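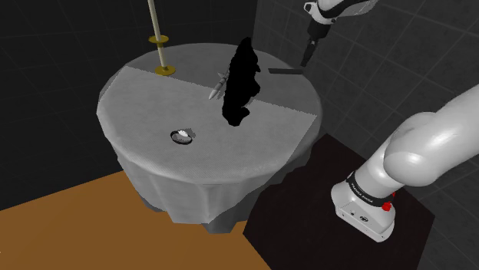
*Render: Kanokwan Nakpan / Postudari*

# Speaker notes: deferral requests and the offer-holder record

Vurno Institute admissions staff briefing, June. Speaker: Ileana Dumitrescu. Slides are with Chutima Wattanapong.

**Slide 1. Scope**

- This session covers deferral of entry for taught master's applicants who already hold an offer.
- Research degrees are out of scope. Their start dates are set by the supervising department and go through Yaowalak Boonchu.
- Withdrawals are also out of scope. A good many messages headed "defer" turn out to be withdrawals, so read the whole message before opening a case.
- Say early on that questions can be taken as we go.

**Slide 2. Volume**

- Last cycle the office handled 1682 offer-holder requests of all kinds. Of these, 200 were deferrals.
- The deferral share is small, but each case touches the offer, the deposit, the scholarship record and sometimes the visa paperwork. Four records, three of which are owned by other teams.
- Do not give the department split from memory. It is in the handout.

**Slide 3. Who may defer**

- The applicant must hold an unconditional offer, or a conditional offer where the only open condition is the final transcript.
- The deposit must be paid or formally waived. A promise to pay is not enough.
- Deferral is for one academic year. A second year needs a new application, with the old references carried over if they are still within date.
- Programmes marked "closed to deferral" on the course list stay closed. We do not make exceptions at desk level. Pass the case to Chia-jung Kong if the applicant presses.

(Pause. Someone will ask about the conversion diploma. It is on the closed list for the coming year and comes off it the year after.)

**Slide 4. What the applicant sends**

- Deferral form, signed. A typed name is accepted when the form arrives from the email address on the application.
- A short statement of reason. We record the category only: health, work, funding, family, military service, other.
- Sponsor's letter, where there is a sponsor.
- Medical evidence is not requested. If it arrives anyway, do not attach it to the record. Forward it to the secure mailbox and delete the local copy.

**Slide 5. The two dates**

- There are 2 dates in the system and they are confused often. The *request date* is when a complete form reaches us. The *decision date* is when the revised offer is issued.
- The deadline applies to the request date. An applicant who sends a complete form before the deadline is in time, whatever our queue looks like.
- An incomplete form has no request date. Leave the field blank and send template D3. Please stop entering the date of the first email. It has caused wrong refusals.

**Slide 6. Entering the case in Pappas**

1. Open the offer-holder record and check that the name and programme match the form.
2. Change the status to "Deferral pending". This freezes the reminder emails overnight. It does not freeze them at once.
3. Enter the request date.
4. Upload the form under "Correspondence", with the sponsor's letter as a separate file.
5. Assign to the programme approver.
6. After approval, change the entry year **before** changing the status. In the other order Pappas issues a letter with the old year on it.

Live demonstration here if the room has a working connection. Use the training record. If there is no connection, the screenshots are in the appendix and step 6 has its own page.

**Slide 7. Fees and deposits**

- The deposit moves with the applicant. Finance transfers it in a batch at month end, so the portal may show a nil balance for some weeks. Template D5 explains this in plain terms.
- The tuition fee is the one in force for the new year of entry. State this in writing every time. The revised offer letter has the paragraph built in, but the covering email should repeat it.
- The deferral itself carries no charge.

**Slide 8. Scholarships**

- Institute awards do not carry over. The applicant is considered again with the next round and need not write a new statement.
- The Grarkholm bursary is the exception. It may be held for one year if its office agrees in writing before we issue the revised offer.
- Last cycle about 115 deferral cases had some award attached. Most of the delays came from these.

**Slide 9. Refusals**

- Use template D7 and pick one reason from the list. Free text is switched off.
- A refused applicant keeps the original offer until its normal expiry. Check that the status has gone back to "Offer held" and that reminders have restarted.
- Appeals go to Chia-jung Kong, who looks at procedure only.

**Slide 10. Changes from last cycle**

- Paper forms are no longer accepted.
- Approvers have ten working days, down from fifteen. Pappas sends a prompt on day eight.
- D4 is withdrawn and its text merged into D3. Delete saved copies.

**If asked**

- *Change of programme and deferral together:* process the change first, as a separate case.
- *English test expiring during the deferral year:* the test must be valid on the new start date. Add it as a condition.
- *Agents:* they may submit the form but cannot sign it.
- *Part-time entry in January:* rules are still being drafted. Take the name and reply by email.

Handout and templates are in the shared folder under "Deferrals, current". Corrections to Yaowalak Boonchu.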